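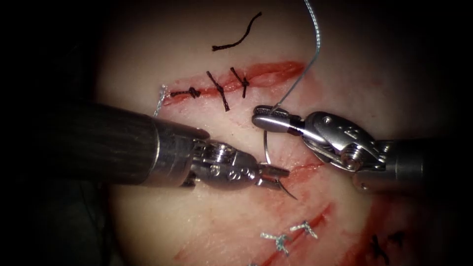 I have fallen completely for suturing practice, and I'm blaming Philomena Brophy, who taught the evening class at Ceswood and made us all want to go home and stitch things! I'd expected the needle to be the hard bit, but what I think about on the bus now is spacing. Three black knots along a red cut, the right-hand stretch still open, and already my eye wants to plan where the next one goes. I love how different they look, too – the one on the far left lies nearly flat along the line, while the other two cross it on the diagonal with their tails sticking out above and below. Philomena likes tails you can get hold of. I used to snip mine so short that taking them out again was misery.

My own pad came from a little shop in Prutby and it has had 40 stitches in it so far (I keep a tally in the back of my diary). Black thread on a pale pad is lovely to work with, because every wobble shows up. I tried a cream thread in July and couldn't see a thing after tea.

Zbigniew Sadowski from the same class swears by doing one whole cut with nothing but simple stitches before trying anything fancy, so that's my plan for this week. After that, mattress stitches – I've watched Philomena do them twice and I can't wait to have a go!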